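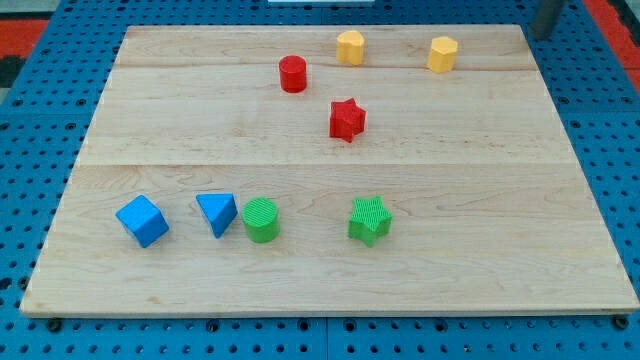 The Saturday shape table at Skellside library is back after the winter break, and we have made a few changes to how it runs. It is for children from two to five and the grown-ups who bring them, and there is no charge. The sorting trays we used last year have gone. We now put the blocks straight out on a big pale wooden board, so there is room for several children to reach in from different sides. The colours are red, yellow, blue and green, and the shapes go well beyond the usual cube and cylinder: the red star has five points, and there is a yellow prism with eight sides which most of the older children want to call a circle at first.

Sessions are led by Ginevra Zanetti, with Gavin Moffat helping on alternate weeks. The first half is free play. After that Ginevra asks for shapes by name, or by colour, or by both together, and the children find them. She does the same in Italian for the last few minutes, and a sheet with the words on it is kept at the desk for anyone who would like to carry on at home.

The next session is on Sat 14 March at 10.30 in the downstairs room. We have 15 places and they can be booked at the desk or by phone. Please let us know if you can't come, as there was a waiting list for most of last autumn. Pushchairs can be left in the porch.

We are also looking for a second board of much the same size, and for storage tubs with lids that still fit. If you have either to spare, please speak to Nives Marchetti before the end of the month. The Bratton branch hopes to start its own table in April, on a weekday morning, and we will print the times when we have them.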